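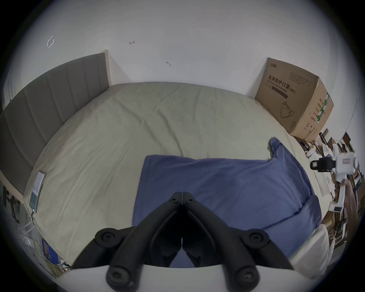 Attachment 1: bed with fitted sheet, gray headboard, box in the corner

Ticket: Peng double single, wrong audio and wrong credits on Gelline store
Status: reopened
Filed under: Distribution / Release delivery
Release: Brerkis, double single, two tracks

Original report
Both sides of the Brerkis single went live on Gelline in April. Side one plays the radio edit where the full version should be. Side two plays the right song, but the fade comes in early and the last chorus is gone. The label line reads "Brerkis" and the artist line reads "Peng". It should be the other way around: Peng is the label, Brerkis is the band. Everything was correct in our upload form, and I have the form saved.

Reply from Gelline support
Thanks for getting in touch. Please clear your cache and try again.

Label
Cleared it. I also tried a second browser, a phone and a laptop that has never opened your site before. Same edit, same early fade, same swapped names. I don't see how my cache could shorten a song for a listener in another country, and we've had messages from a few of them.

Reply from Gelline support
We have checked the delivery and the files match what was supplied by your distributor, Pliltex. Please contact them.

Label
Contacted Pliltex at 2 p.m. They say the package left them with the full version in it and that Gelline "ingested an alternate asset." I asked what that means and got a link to a help page about cover art sizes. So each of you says the other one did it.

What I've checked on our side:
- Master for side one opens and plays to the end.
- Master for side two has the whole last chorus and a slow fade.
- The radio edit was never in this release. It went up in a separate promo package 3 weeks earlier, also through Pliltex.
- Release code on the promo ends in 64. Release code on the single ends in 73.

My guess is that somebody's system matched by title and grabbed the promo file. That would cover side one. It doesn't cover side two, which had no promo version at all, so I'm not ready to call it the answer.

Reply from Gelline support
We have refreshed the release. This should now be resolved. Marking as fixed.

Label
Not fixed. The names are now the right way around, I'll give you that. Side one is still the radio edit. Side two is unchanged. Did anyone there listen to it before closing the ticket? Reopening.

Reply from Gelline support
Our team suggests a full takedown and redelivery. Play counts will carry over as long as the track codes stay the same.

Label
We were told the same thing about the last EP and lost almost all of the counts, along with two playlist spots. Before I agree to a takedown I want it in writing which codes you'll match on. I'd also like side two replaced on its own first, as a test. If a single file swap doesn't take, I have no reason to think a whole redelivery will.

Pliltex has been asked to resend side two only, with the code ending in 73 and no other audio in the package. They say it's queued. Please leave this ticket open until I've played both tracks through on the live page myself.

Gelline Help Center | Contact support | Terms | © Gelline, all rights reserved | Back to top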